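Do you need the special cloth?

Every winter the cleaning aisle fills up with cloths that promise to change your life. This year it is the Javusska "triple weave", sold in a tin, and the Marchuk bamboo square, which the label says can be washed 223 times. I would love to know who did the washing. Jundow, meanwhile, claims that 3597 households have "switched for good", though the leaflet is silent on what they switched from, or whether anyone went back to check.

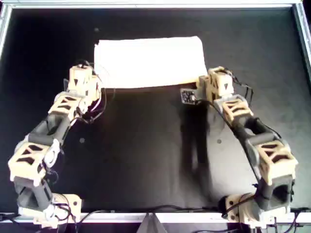
What the packet says

Most of it is padding. "Lint-free" has no fixed meaning that I can find. "Antibacterial" usually refers to a treatment on the fibre, and the small print tends to go vague on how long that lasts. Birnska prints the figure 2531 on its sleeve in large type with no unit next to it at all. I wrote in October to ask what it meant and was sent a discount code.

Looped cotton, the sort old towels are made of, soaks up spills perfectly well.

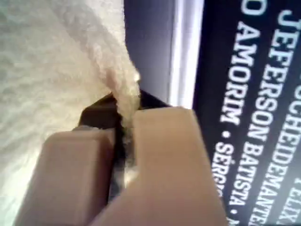 It is slow to dry and it will leave fluff on glass, so keep something flatter for the windows. A worn-out pillowcase cut into squares does me fine. I've had two on the go since spring and they cost nothing.

Fabric softener is the other thing I'd question. It coats the fibres, and a coated cloth pushes water about the worktop.

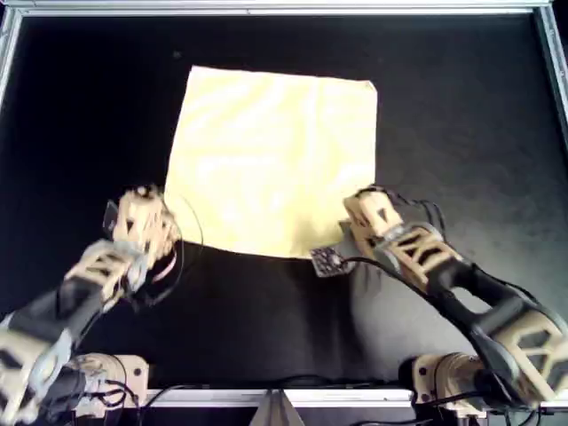
Leave it out for a few washes before you decide that your old ones have had it. If you still fancy the tin after that, fair enough, but wait for the January sales. I doubt they'll run out.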